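Comparing Two Hands on a Fridge Shelf Task

Updated Jan 31, 2023

Use this test when you have two hands that fit the same arm and want to know which one copes better with round objects on a shelf. We ran it with the Makelora hand and the Navura hand. Allow 70 minutes per hand.

1. Mount the first hand and load its grip profile in the controller.
2. Put a basket on the desk next to the refrigerator. This is the drop point.
3. Set the closing speed to 200 and leave it there for both hands.
4. Open the upper compartment and start the reach from shoulder height.

Keep the second arm lowered during the reach. Check that the cables on the back have enough slack before you raise the arm.
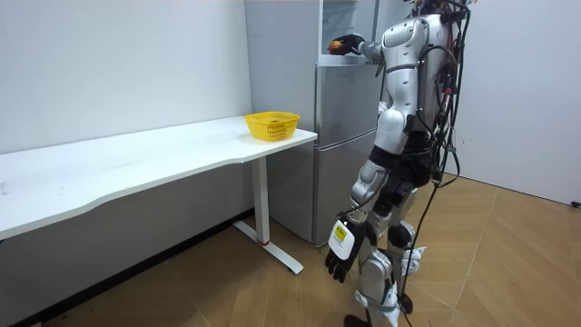

Round fruit in the black hand, just inside the upper compartment.

5. Repeat the reach 7 times, then swap hands and start over from step 1.

Log every slip, even if the fruit stays in the hand. Our logs are saved by hand name and run number. If the wrist stops short of the shelf, lower the start pose a little and redo the whole set. Do not mix runs from two start poses.

Next: Setting grip force for soft objects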